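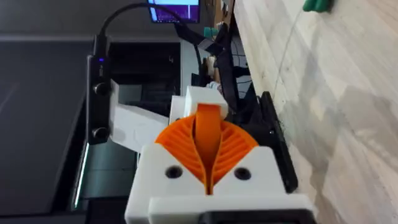
I've been teaching a pair of arms to do things on our old pine-coloured work table since July, and I have finally stopped being bad at it. The gripper I ended up with is the white one with the ribbed orange insert, two fan-shaped halves with ridges slanting in towards a smooth strip down the middle, and I've grown far fonder of that bit of orange than is reasonable for a grown adult. Everything the policy learns about picking something up, it learns from right down there at the wrist. Best seat in the house!

The software is Kuko, which I've talked about before. I gave Zonow a fair go over winter and it's good, it really is, but I kept losing whole evenings to its config files. Kuko records when I press a pedal and stops when I press it again. That's the whole interface as far as my foot is concerned, and my foot is very happy with it.

So, numbers for those who asked. I'm at 519 kept demonstrations for the sorting task, out of 2,138 recorded. Yes, I know. That's a terrible ratio and most of the rubbish comes from the first few weeks, when I was driving the arm the way I reverse a trailer. Lots of little corrections, a long pause, a lunge, more corrections. You can train on that and you'll get an arm that pauses and lunges, very faithfully. I watched mine hover over a sponge for the better part of a minute one night and recognised my own dithering in it. Bit confronting, but also one of the coolest things I've ever seen a machine do.

What helped most was slowing down on the approach and then committing. I come in high, line the fingers up while there's still plenty of room, and go straight down at one steady speed. If I miss, I back right off and do the approach again in full, and I keep that take, as long as the recovery is clean. The early advice I read was to bin every miss. I tried it both ways and the set with the recoveries in it gives me a much less brittle arm. It bumps something, backs up, has another crack. I yelled out loud the first time it did that by itself and the dog left the room.

The other thing is lighting. My shed faces west and by late arvo there are shadows all over the table, and for ages I'd only record in the morning to keep things tidy. Wrong move. The policy was brilliant until lunch and hopeless after. Now I record whenever I've got a spare half hour and let the shadows land where they like.

Hand-guiding versus remote: I still do both. For anything with contact, like pushing a drawer shut or wiping, I grab the arm and walk it through by hand, and I can feel straight away when I'm leaning too hard. For picking and placing I use the leader arm, mostly to keep my big mitts out of the camera view. Plelter's leader handles are lovely, by the way. The trigger has a bit of travel to it so a half-closed grip is a thing you can do on purpose. My first pair of handles was basically open or shut and I crushed two perfectly good punnets of cherry tomatoes learning that.

Next up is Mahmoudi, my name for the folding task (long story, it's the label on the box the tea towels came in). Cloth is a whole different animal. I did a first session on Thu 3 October and the towel won every round, but there was one corner grab, right near the end, that was absolutely beautiful. I've watched it back more times than I'll admit to.

I'll put the pedal wiring up in a separate post, a couple of you have been asking for it. Need to redraw the diagram first, the old one has coffee on it and the ground wire's wrong anyway.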